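Wallcovering Loan Library: Frequently Asked Questions

Stundovdale Center for Domestic Arts

The Wallcovering Loan Library lends printed papers, panels and pattern books to schools, theater groups, designers and residents of Stundovdale and Pirmont. Please read the answers below before contacting the desk.

Who may borrow from the library?

Any person aged 18 or over who holds a current Center card may borrow. Schools and theater groups must name one adult who will be responsible for the loan. Visitors without a card may consult the collection in the reading room during opening hours.

How large is the collection?

The collection holds 574 patterns available for loan. Historic papers are kept separately and may be viewed by appointment only. The core of the collection came from the Hoekstra showroom on Clesgate when that business closed, and many items still carry the showroom's stock labels.

How many items may I borrow at one time?

Individuals may borrow up to three items. Schools and theater groups may ask for a higher limit in writing. Pattern books count as one item each, regardless of the number of sheets they contain.

How long is the loan period?

The standard loan period is 20 days. One renewal is allowed if no other borrower has reserved the item. Renewals may be made by telephone or at the desk, but not by leaving a message after hours.

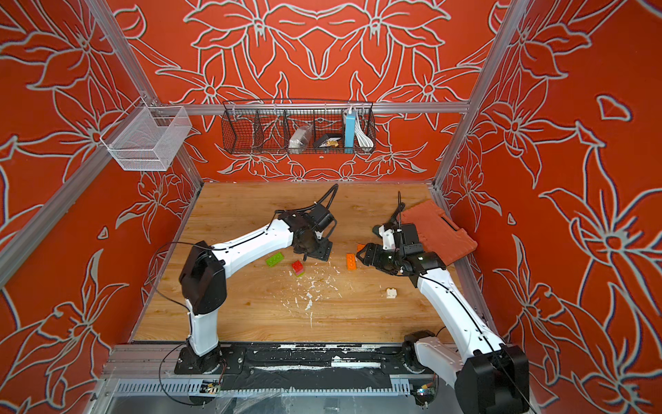
Large floral patterns are the most frequently requested group in the collection, and borrowers often ask how such patterns should be placed in a small area. The library recommends that the main motif be centered on the back wall before any side wall is planned. A mirrored design depends on this step. Where white-outlined flowers on a red-orange ground meet in matching halves along a vertical center line, as they do here, even a small error in placement is easy to see. Side walls may carry larger single blossoms, and these need not match across the corner. Staff can advise on placement but cannot prepare drawings.

Can I cut or trim a borrowed panel?

No. Borrowed panels must be returned at their original size. They may be clipped or hung from a rail, but they must not be glued, stapled or taped. Offcuts for permanent use are sold at the desk when available.

What happens if an item is damaged?

Please report damage as soon as it is noticed. Do not attempt a repair. Light creasing is treated as normal wear. Tears, stains and missing sections are assessed by Olaia Cuesta, Collections Officer, and the borrower will be informed of any charge in writing.

May I photograph the patterns?

Photographs for study or private use are permitted. Publication requires written consent, and in some cases the consent of the original printer. Requests should be addressed to Satish Alva, Head of Lending, and normally take around 2 weeks to process.

Do you accept donations?

Complete rolls and pattern books in clean condition are considered. Please send a short list before bringing any material to the Center. Papers with signs of mold cannot be accepted in the building.

When is the desk open?

The lending desk is open every Wednesday from 10 a.m. to 4 p.m. The library is closed throughout February for stock checking. Items due in that month may be returned on the first open day in March without charge.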